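Jumulau Two-Arm Recording Station
Home / Equipment / Recording stations / Jumulau

The Jumulau is a complete station for recording tabletop demonstrations with two arms. An operator drives both arms through a task, the station saves what the cameras and joints report, and the saved episodes go out in a form you can train on. Skisus builds it to order and ships it assembled, apart from the table legs.

Most buyers use it for imitation learning on short household tasks: stacking, sorting, putting things in cups and boxes, opening lids. It is sold as a station and not as separate parts. If you already own arms and only want the recording software, see the Plolley page.

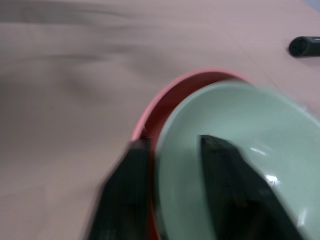 Mahlet Assefa
Product Lead, Recording Stations

What the wrist cameras record

Each arm carries a small camera at the wrist, set so both fingers stay in view. When the task is bowls, this is the view that tells you which rim is between the fingers and which side of the wall each finger is on. A view from higher up rarely settles that once one bowl is tucked against another.

Wrist frames blur when the arm moves quickly. The station keeps those frames. We tried dropping them in an early version of the software and the gaps caused more trouble in training than the blur did. If you want sharper frames you have two choices: add light, or ask your operators to slow down near contact. The exposure limit can be set per camera, and the setting is saved with every episode so you can tell later which sessions used which value.

Shiny surfaces such as glazed or glossy bowls will throw small highlights into the wrist view. Leave them in. If every object in your set is matte, the policy will have had no practice with anything else.

What comes with the station

Two arms with parallel grippers and black pointed fingers
Two wrist cameras and one head camera, with mounts
Operator controls, left and right
Foot pedal for start, stop and discard
Recording computer with Plolley installed
Table with metal legs
Power supply, cables and cable clips
Spare finger set, one pair per arm
Printed setup guide

Monitors are not included. Any monitor with an HDMI input will do.

Room and setup

Allow a clear space on all sides of the table wide enough for a person to walk through. The operator needs to see the tabletop directly. Working only from the monitor is possible, but new operators pick up the controls much more slowly that way.

A plain wall behind the table is easiest to start with. Once your first policy works, change the background on purpose: hang a cloth, move the table, leave a door open. Even overhead lighting is fine. Avoid a window directly behind the operator, where the light changes through the day and the operator's own shadow lands on the work.

Setup takes two people. The legs go on first, then the base, then the arms. Do not lift the station by the arms. Cables at the wrists should hang in a loose loop, long enough that the wrist can turn all the way in both directions without pulling. Check this by hand with the power off before the first session and again whenever a cable has been replaced.

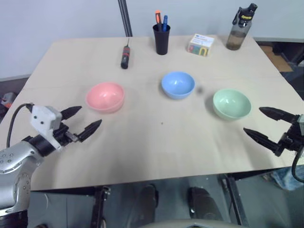 By Letay Ambaye, Applications

A first task: three bowls

We suggest that new teams begin with nesting bowls. The objects are cheap and hard to break, they are easy to reset, and a person can tell at a glance whether the attempt worked. Three bowls of the same shape in pink, blue and green give you a task with a color order in it, and you can write the instruction in one line.

Set the bowls out open side up with space between them, near enough that both arms can reach the middle one. Start each episode with the fingers open. Change the starting positions every time, by a little or a lot, and swap the colors around between left, middle and right. Teams that leave the bowls in one row for a whole day end up with a policy that only knows that row.

Keep some other things on the table. A pen cup with a marker and a pen in it, a screwdriver, a small printed box and a water bottle along the far edge are plenty. They are never touched in this task. They are there so the policy learns to leave them alone, and you should move them now and then for the same reason you move the bowls.

Pick either arm for the first bowl, but write the rule down and have everyone follow it. We use the arm nearest the bowl. Mixed habits between operators are the most common problem we find when a customer sends us a set to look at.

How many episodes

For the bowl task our own reference set has 122 episodes, and it was enough for a policy that nests the bowls on our table under our lights. It was not enough for a different table. A customer who wanted the same task in several rooms went on to record nearly 3,500 across all of their tasks. Plan on more than one round: record, train, watch where it fails, and record those situations.

Failed attempts can be kept or discarded with the pedal. Keep a fumble if the operator recovers and finishes. Discard it if a bowl leaves the table or someone reaches in to help.

Recording with Plolley

Plolley runs on the station computer and opens when the machine is switched on. Type or pick the task line, press the pedal, do the task, press again. All three camera views and the joint positions from both arms are written against one clock. Episodes are listed by operator and task line, and any of them can be played back at full or half speed before you accept it.

Export is one folder per episode, with video, a table of joint and gripper values, and a short text file holding the task line, the operator and the camera settings. Nothing is sent off the computer unless you set up a network folder yourself.

The head camera takes in a good deal besides the table. The floor, people's shoes, and anything left standing near the table can end up in your data. Plolley has a mask tool if you need to black out part of the view. Masks are applied at export and the original video stays on the disk until you delete it.

Looking after it

Wipe the fingers with a damp cloth at the end of the day. Grease on the fingertips makes bowls slip and operators will grip harder to make up for it, which shows in the gripper values.
Check the mounting screws on the wrist cameras weekly. If a camera has shifted, run the calibration card before recording again.
Replace fingers in pairs.
Do not use solvent on the camera covers.

Known limits

The fingers are not made for wet work. Closed containers with some liquid in them are fine on the table. The grippers report position but have no touch sensing, and there is no plan to add it to this model. Very thin objects lying flat, such as a sheet of paper, are hard to pick up with the standard fingers. The Ra fingertip set has a narrower tip and helps with these, but it is sold separately and needs its own calibration.

Questions we get

Can one person run it?
Yes. One operator can drive both arms and reset the table between episodes. Two people trading places is less tiring, and most teams change over every 18 episodes or so.

Can we use our own table?
Yes, if the top is flat and stiff. Bogdan Głowacki in our workshop can tell you whether yours is suitable from a drawing and the weight.

Does the operator need a robotics background?
No. Most people can do the bowl task after an afternoon with the controls.

Can we mix these episodes with older ones from another station?
You can export both to the same layout. Whether they help each other depends mostly on how close the camera positions are.

Ordering

The station is built to order and leaves the workshop 7 weeks after the deposit. Setup on site by one of our technicians can be added to the order. Chalerm Sangkhawat handles quotes and shipping, and Linnea Bakke handles spare parts and repairs. Both can be reached through the contact form. Please include the serial number if you already own a Skisus station.

Stations ordered in November ship with the current finger set.

Page last updated Sat 15 September

Related: Plolley recording software | Ra fingertip set | Spare parts | Setup guide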